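Norura Two-Arm Bench > Owner's Guide > Part 7: Setting Up the Practice Kitchen

Print this page | E-mail this page

PART 7. SETTING UP THE PRACTICE KITCHEN

By now you have both arms bolted down and talking to the controller, and if you came straight here from Part 6 you probably want to see them do something. We understand completely! But please give this part an unhurried half hour first. The practice kitchen is the simulated counter that comes with every Norura bench, and it's where you will check your hand settings, your home positions and your first grasps before the real arms are allowed to move at all. A bent finger in the simulator costs you nothing. A bent finger on the bench means a box in the mail to Nutdale and a wait while we straighten it out.

Before you start

You will need the bench controller switched on, the arms in HOLD (the lever on the side of the base, pushed all the way back until it clicks), and the settings card that was taped inside the lid of the shipping crate. If you have lost the card, the same numbers are on a label under the controller.

CAUTION: Leave the arms in HOLD for the whole of this part. The practice kitchen sends nothing to the real arms while the lever is back, but if someone bumps it forward the bench will try to match whatever pose is on your screen, and it will do so rather briskly.

Loading the counter

1. From the main menu choose Practice, then Kitchen, then Counter. The first load is slow, and the screen may stay gray for a bit. Let it be. Pressing the button again only starts a second copy, and then both of them crawl.

2. When the counter appears, choose Match Bench. The simulated arms take their size and spacing from the numbers saved in Part 6. If you skipped the spacing check (people do, we know), go back and do it now, or every reach will land a little off and you will spend the afternoon blaming the hands.

3. Open the Hands tab and type in the left hand number and the right hand number from your card. They are different numbers even though the hands look like twins. Rangi Tipoki, who built the first benches in our Purkham shop, used to write L and R on the backs of them in chalk, and it's still not a bad habit.

4. Set Speed to 30. You can raise it later on. For a first run we like it slow enough that you can take a sip of coffee between one motion and the next.

NOTE: If the Hands tab is dimmed, the controller has not finished its warm-up. Wait for the steady light and try again.

Checking the home positions

5. Choose Home, Both. The arms draw back toward your side of the counter and the hands open.

6. Close and open each hand by itself, using the slider marked Grip. Watch the thumb more than the fingers. A thumb that starts late nearly always means the tendon setting on that hand is still at the factory value, and you will find the right one on your card, second line from the bottom.

7. Run the Grip slider from 0 to 12 and back a few times on each side. The motion should be even all the way. If a finger hesitates and then jumps, write down the slider value where it happened before you change anything. Our help desk will ask for it, and it is surprisingly hard to remember afterward.

Your first grasp

Here we finally get to the fun bit. The usual first lesson uses one hand only, with the other held open and out of the way, so that if something goes wrong you know which side to look at.

8. In the Left panel choose Park Open. The left hand stands with its fingers up and stays there until you release it.

9. In the Right panel choose an item on the cutting board. We suggest something round for a first try. Round things are forgiving, and it doesn't matter much which way the wrist is turned when the hand comes down.

10. Press Approach. The hand moves over the item and stops. It will not close yet, and that is on purpose, so take your time and look. 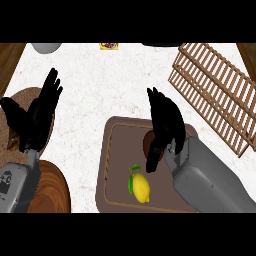

11. Turn the view with the two arrow keys and check the approach from at least one other side. What looks like a perfect lineup from the top can be a good finger's width too high from the front, and Bence Lengyel on our help desk says this one habit would save him half his phone calls.

12. If the wrist is too high, lower it with the minus key, one tap at a time. If the fingers would come down on a neighboring item, press Back Off and choose a different angle. Please don't try to nudge things aside with the knuckles. It sometimes works in the simulator, and then you will be tempted to do it on the bench.

13. Press Close, and then Lift. Hold for a slow count of 8 and press Lower.

CAUTION: A grasp that slips in the practice kitchen will slip on the bench too. Do not raise the grip force to cure it. Go back to step 10 and fix the approach.

14. Repeat with the right hand parked and the left hand working, and save both runs under Session, Save As. Any name will do, though we would put the date in it, for your own sake later on.

NOTE: Owners with the older Shi controller will see Store in place of Save As. It does the same thing.

Leave the arms in HOLD when you finish. The lever comes forward in Part 8, once the clear space around the bench has been measured and marked.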